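Subject: Re: [trinside-shipping] Wood boxes and the export stamp
From: Wendy Cheetham
Date: February 2, 2018

On the wood packing question, I called the freight office at Mistov again and have most of an answer. The message I'm replying to:

> We have 138 small boxes going out to Yurchenko and the
> forwarder says they may be held if the wood isn't stamped.
> Does that apply to boxes this size, or only to pallets
> and crates? The last lot went through in September
> with no stamp and no trouble.

It applies to any solid wood used as packing, whatever the size. If the box is the thing being sold, the rule is different, and the invoice has to say so. Ours are packing. 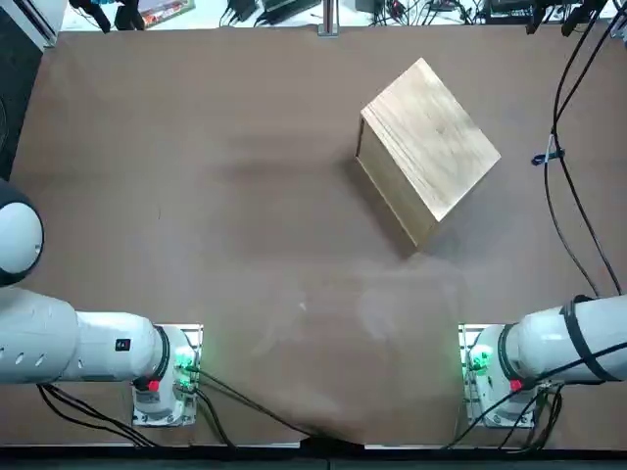 One of the plain wood boxes.

Heat-treated stock costs more, but Jeltodel will sell it to us already stamped if we order 200 or more. Their price for 200 is $1,000, delivered. The other choice is to send our own boxes out for treatment, which takes longer and has a minimum charge of $328 per load. I would buy the stamped ones and keep what's left for the next order.

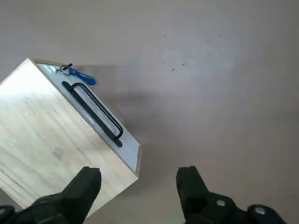

Wendy, before you order, check whether plywood would do, because the forwarder told me sheet goods are exempt and we wouldn't need a stamp at all.

That came from the Yurchenko side while I was writing this. Mistov says the same about plywood – it is made with glue and heat, so it doesn't need the stamp. The catch is that every part has to be plywood. If there are solid wood strips inside the corners, the whole box counts as solid wood.
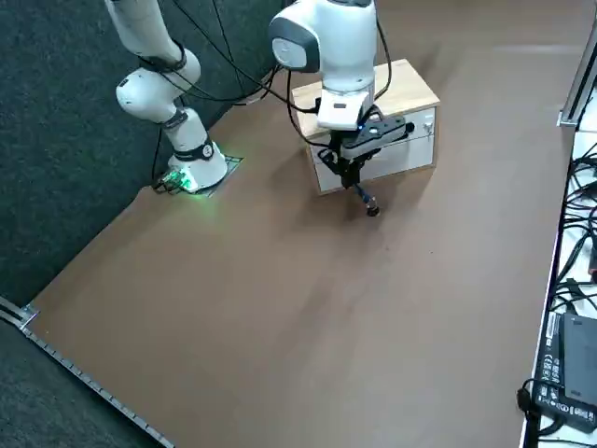

I asked Jeltodel for a plywood price and they don't stock that size. They can cut it, but not before the ship date. So for this order it is still the stamped boxes.

Two things on paperwork. The packing list should say "heat-treated wood" on the line for each carton, and the stamp has to be on the outside where an inspector can read it.

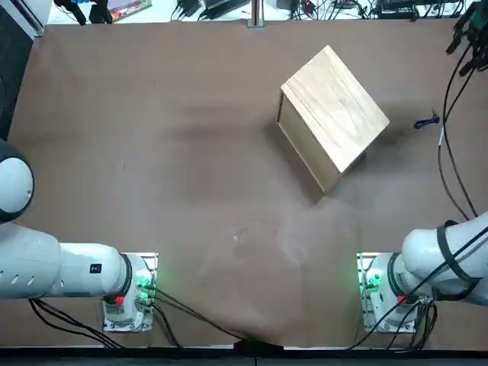
Please don't put the address label over it. If a box gets recut or repaired after treatment, the old stamp no longer counts, so leave the lids as they come.

I'll place the order tomorrow unless someone objects.

Wendy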